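Steam, limescale and a 346 ml reservoir

Search this site Search

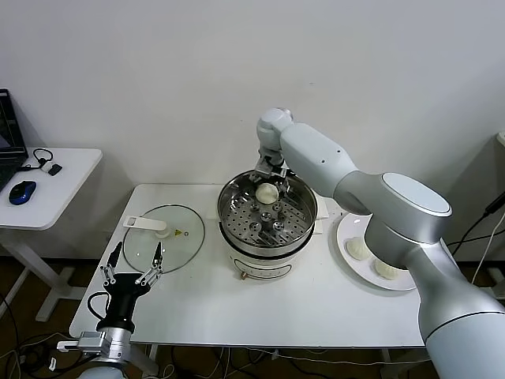
A steamed bun over the perforated tray of an electric steamer.

Houda Radwan wrote in to ask why her steamer cuts out before the end of a batch. The short answer is scale. Our water is hard, hers is harder, and a heating plate with a crust on it runs hot enough to trip the thermostat while there is still water in the reservoir.

I have been keeping notes on mine since November. The reservoir takes 346 ml to the line. With a clean plate that lasts through two batches of buns with a little left over. With a month of scale it stops partway into the second, and the water left behind is cloudy.

I tried two methods of cleaning.

Citric acid, one level tablespoon in a full reservoir, warmed and then left to stand with the power off. It fizzes for a while and goes quiet. Pour away, rinse, run plain water through once. The plate came back to bare metal except for a ring at the edge, which needed a second go.

White vinegar, diluted half and half. Slower, and the kitchen smelt of it until the next day. The ring stayed. Rukhsana Paracha swears by vinegar, but she descales weekly and never lets a ring form.

Do not scrape the plate. I did this on an older machine with a butter knife and the scratches held scale faster than the smooth part did.

Filtered water helps, though less than I expected – the jug filter only delays things by a couple of weeks. I have not tried bottled.

Next: lids, and why condensation drips on the dough. Babar has a method with a tea towel that I want to test first.

Filed under: Kitchen notes, Hard water, Steaming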